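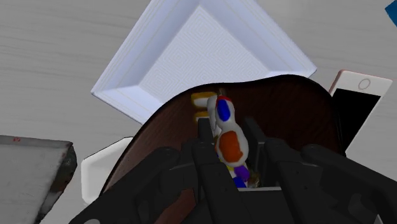
Bongani Molefe asked, before the agenda was read, if the toy library should open again in July at all, or if it would be wiser to wait until the schools are open too. He said that he is in favor of opening, but he wants the question to be discussed first and written in the minutes.

Clernley Toy Library, minutes of the members' meeting, 6/28/20, held by video call

The link did not work for everybody in the beginning, so we started late. The minutes of the last meeting were accepted with one correction: under "Gifts", the train set came from the Dumitrescu bakery and not from the school in Prukthorpe.

1. Opening again

The question of Mr. Molefe was taken as the first point. Several parents said that their children have now played with the same borrowed toys since March and that they would like very much to change them. One grandmother would prefer to wait. She was asked if a pick-up at the door would be acceptable for her, and she said yes, if she does not need to come inside.

It was agreed to open for pick-up and return only, at the side door, with a time given to each family. The play corner stays closed. No late fee will be asked for the months when we were closed. One member wished to have this last sentence in the letter in bold type, and this was accepted.

2. Cleaning of returned toys

There was a long discussion. The present rule is that the family cleans the toys before bringing them back, and the person on duty only looks at them. Most of the members found that this is not enough now. The proposal was to wash everything that can be washed in warm water with soap, and to put the rest on a shelf for 30 days before it goes out again. A father said that 30 days is too long and the popular puzzles will be always on the shelf. Another member answered that we have enough puzzles, and that in her opinion they were never so popular.

A shorter time was put to the vote and did not pass. We keep the 30 days until the next meeting and then we look at it again.

Soft animals and dress-up clothes will not be lent for the moment. If a child is waiting for a special soft animal, the parents can write to us, but we can't promise anything.

3. Small parts

This point was moved from the last meeting. Small figures and loose pieces are found in the wrong boxes again and again, and then two families have an incomplete set. It was decided that each box gets a list on the inside of the lid, with a drawing where it is possible, so the children can check also. Single pieces that we can't place go in a common box near the desk - this box is not for lending.

A mother asked about the smallest children, who put everything in the mouth. All sets with small parts must go to the upper shelves and be marked for age three and older. The marking on some older boxes has become hard to read and must be done new.

4. Purchases

There is 500 dollars left for this year. The wish list was sent to the members before the meeting. The following was agreed:

- One large Kinetti building set, not over 100 dollars. The old one will be kept for spare parts.
- Two balance boards. A member has offered to make one herself. She was thanked, but she should please first show the plan.
- Washing tubs, soap and brushes, to be bought locally.

The rest will not be spent before the autumn. The marble run was refused for the second time, with many votes against it. The person who proposed it asked that it stays on the list.

5. Exchange with Prukthorpe

The toy library in Prukthorpe wrote to ask if we would exchange a part of our board games with them for half a year. All found the idea good in general, but the transport is not clear, and neither is who pays if a game is lost. Mr. Molefe will call them and report at the next meeting.

6. Other matters

The lock of the side door is difficult to turn. It has to be repaired before the first pick-up day.

The sign on the street still shows the winter hours.

A member asked if families who have moved to another town can stay members. The rules say nothing about it. Until now we have always said yes, and there was no wish to change this.

One scooter is missing. It was last borrowed in February and the card has no name on it. If somebody has it in the garage, please bring it back, there will be no questions.

The next meeting is in July, after the first two pick-up days. The date will be sent by mail together with the list of times.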